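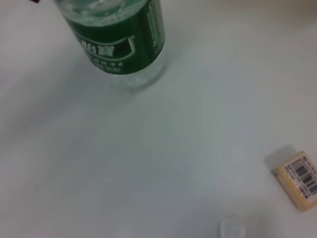

Zustden League Scorebook Data

README, last changed Mar 22, 2024

Contents

This folder holds the batting and pitching records of the Zustden amateur baseball league, typed from the paper scorebooks. It covers 19 seasons, beginning with the season of 2000. Older books exist, but they were kept in a different notation and I have not started with them.

The league plays with wooden bats and seven innings. Please remember this before you compare an earned run average with one from a nine-inning league. In our files the ERA is calculated on seven innings. If you want the other number, the earned runs and the outs are both there and you can calculate it yourself.

Files

games.csv – one row per game, with date, home team, visiting team, final score, innings played and the name of the field
batting.csv – one row per player per game
pitching.csv – one row per pitcher per game
players.csv – player number, name, batting side, throwing arm, first season
notes.txt – remarks which the scorers wrote in the margins, as far as I could read them

All files are in UTF-8 and separated by a semicolon. The comma appears inside some field names, so please do not change the separator without checking.

Columns that cause questions

outs_rec: Innings pitched are stored as outs. A pitcher who went five and one third innings has 16 in this column.

roe: Reached on error. Three of the clubs counted it as a hit in their early books. I have corrected this where the play was written out. Where only the total was given, the row has the value 1 in the column "doubtful" and I left the number as it stood.

pos: Defensive position by the usual numbers, 1 to 9. The designated hitter is 0. A player who changed position during the game has only the first one.

sb_att: Stolen base attempts. Fatholm did not record caught stealing before they had a second scorer, so for their home games the field is empty. Empty means unknown, it does not mean zero.

Teams

The clubs are Fatholm, Berchtold, Gemance and Zustden itself, plus several teams which joined for one or two seasons. Berchtold played two seasons under the colour of its sponsor and appears in the books with another name. I have put everything under Berchtold. Gemance withdrew once in the middle of the season. Their games until then are included in the player records, but the league did not count them in the standings. If your standings do not agree with the official table, look there first.

How the data was typed

Damian Lanz typed the first half and I typed the rest. Each game was then checked by the one who had not typed it. We compared the runs by inning with the final score, and the plate appearances of the team with its runs, outs and runners left on base. When the sum was wrong we went back to the book. In up to 50 games it is still wrong, and these are marked in games.csv with the word "open" in the last column. Some pages have water damage, and one book is missing its cover and the first game.

For rate statistics I recommend a minimum of 100 plate appearances over a career. Below this the lists are full of players who came once, hit a double and went home.

Known problems

Two players with the same name played for Fatholm in the same years. They were father and son. I separated them by batting side, but the scorer did not always write it.

Dates of rescheduled games are sometimes the original date.

Wild pitches and passed balls are mixed in many books. I would not use these columns to judge a catcher.

Use and corrections

You may use the data for any purpose, also in print, if you name the source as "Zustden League Scorebook Data". If you find an error, please send me the game number and, if possible, a photo of your own scoresheet. I collect corrections over the summer and put out a new version in December.

Andri Steiner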